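Tips for showing a kitchen task with the hand-held gripper

I collected these tips during the time I record kitchen and workshop tasks at home for the Plistorach project. The rules from Ostolbridge explain the software very well, but they speak little about the table, the cloth and the hands. Maybe my notes can help other people who do this work in the evening after dinner, as I do.

Before you begin

Wipe the table and let it dry fully. A wet line on the wood shines in the camera, and later it looks like an object. Crumbs are the same problem. I use a cloth which is almost dry, and I wipe along the grain.

Choose one lamp and keep it. If you change from window light to lamp in the middle of a set, start a new set. In November I must close the curtain at four in the afternoon, otherwise the first recordings are blue and the last ones are yellow.

Put away everything that is not in the task. My phone was lying on the table in one full set, and I had to record all of it again.

Opening position

Every recording begins with the fingers open wide, low over the table, and nothing between them. Hold this for 2 seconds. Count slowly in your head. The same at the end: put the object down, open, go back, wait 2 seconds, stop. People forget the end more often than the beginning.

Keep both fingers at the same height. If one is lower, it will touch the table first and scratch it. When I was new I pressed too much, and my old table from Briggs has now several small lines that no oil can remove.

Moving

Move slower than you would with your bare hand, but do not stop in the air to think. If you need to think, do it before you press the button. A stop in the middle teaches a stop in the middle.

Come to a cup from the side, with the fingers on both sides of the body, under the rim. For a spoon, come from above and take the handle close to the bowl, because at the far end of the handle it turns. For a folded cloth, take the fold and not the open corners.

Do not always put the object on the same place. I mark four places with small pencil points under the edge of the table, where the camera does not see them, and I go from one to the next. Without marks my hand always chooses the middle.

If you drop something, finish the recording, say "bad" in the list, and make a new one. Do not pick it up with your other hand while the camera is on. Your other hand should stay behind your back or in your pocket.

Taking care of the fingers

Clean them with a dry brush after flour, sugar or sawdust. For grease I use warm water with one drop of dish soap on a cloth, never under the tap. Look at the screws once in a week. They become loose slowly and you feel it only when the finger already moves to the side.

If you put tape on the inside of a finger for better grip, press the ends down well and change it when it starts to lift. Tape that hangs will stick to paper napkins and thin bags. Rubber tape is good for glass -- but it leaves a gray mark on white plates, so try it on an old plate first.

With remote control

For some tasks I guide the arm from the other side of the room with the Pillus handles. Here the most useful tip is a chair of the right height. Your elbows should rest, otherwise after half an hour the arm copies your tired shoulders. Look at the screen and not at the arm, because the screen shows what the arm can see. If you cannot do the task from the screen, move the camera before you practice more.

Keeping the list

I write the number of each recording in a school notebook, with one word for the task and one word for the result. I am now at 2713. The disk is full after 800 recordings, so I copy it before that and write the date on the cover. Use pencil, because the kitchen is a wet place and ink runs.

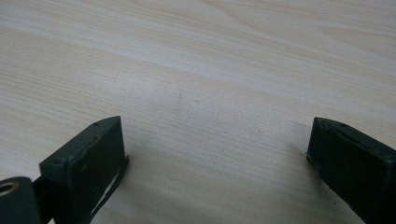
Fingers open over the wood grain, nothing between them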